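January 10, 2008

Baskets, finally

OK quick one, I have bread in the oven and the timer says 5 minutes, so this is going to be messy.

Spent the whole morning on baskets. Yes, baskets. The big clear-out after the holidays got as far as the kitchen drawer, the one by the back door, and then stalled because everything that came out of it had nowhere to go. Batteries. Rubber bands. Takeout menus from a place in Drenderbridge that closed before we moved here. Three keys that open nothing. So before putting any of it back I wanted something to put it IN.

First attempt was the plastic bins from Clavby. Cheap, stackable, fine. They smelled like a shower curtain. Left them open on the porch two nights and they still smelled like a shower curtain. Back they went, and no, I couldn't find the receipt, so store credit, so now I own a Clavby dish rack too. Whatever. The dish rack is pretty good.

Second attempt, the fabric ones with the cardboard bottom. Don't. Mine sagged the first time I picked one up with anything heavier than socks in it. If you only want socks in it, great, get those.

So, wicker. My mother had it everywhere and I swore I never would, all that dust. But the square shallow kind is a different thing from the big lidded hampers I grew up with. You can see everything in it. You can tip it upside down over the sink and give it a whack and the crumbs fall out through the bottom. Try that with a bin.

What I look for now, after buying more of these than I want to admit:

Square, or near enough. Round ones waste the corners of a shelf.

Shallow. Deep baskets turn into junk drawers with handles. I know what's at the bottom of mine and I'm not proud.

A thick braided rim. The thin ones come unwrapped at the corner and then snag every sweater you own. Run your thumb all the way around before you pay.

Open weave on the bottom is fine for napkins, blocks, mail, onions. Not fine for paper clips. Found that out the long way, on my knees, with a flashlight.

Sides that flare a bit. Easier to get your hand in, plus they nest when empty.

Got two from the Osei stall at the winter market and one from a Purari catalog, and the Osei ones win. Tighter weave, no splinters. The Purari one had a stray end poking up on the inside, which I snipped off with nail scissors, and it's been OK since. Colors don't match exactly. I thought that would bug me and it doesnt.

Where they went: one on the counter for mail (emptied every night, that's the rule, we'll see). One on the shelf over the washer, clothespins and the lint brush. Third is for blocks and dice and all the little game pieces that end up under the couch. That one lives on the table where we play, and the deal is everything goes in before supper. Nothing fancy, just toss it in. Two days running so far!

Cleaning, because someone asked last time: dry brush first, an old toothbrush for the braid. Then a damp cloth, barely damp. Dry it out of the sun. Don't soak it, don't put it on the radiator. My sister-in-law's cracked right down one side from the radiator, and it was a good one too.

The drawer itself, by the way, is still not done. It's lined now, with the leftover shelf paper, the one with lemons, and the batteries are back in there in an old soap dish. Menus went in recycling. Keys I kept. I know, I know. But the minute I throw them out there will be a lock.

Next up is the linen closet and I'm dreading it. There's a tablecloth in there I haven't unfolded since June, and I think there's gravy on it. If anybody has a way to get old gravy out of cotton without bleach, leave a comment, I'll try pretty much anything once.

Timer's going. Bread. More tomorow if the closet doesn't get me.
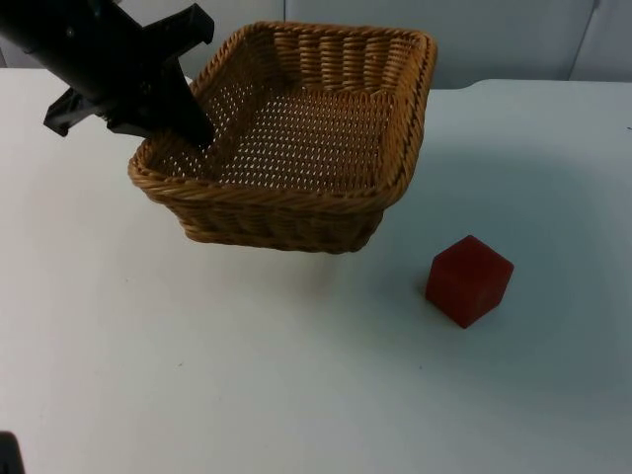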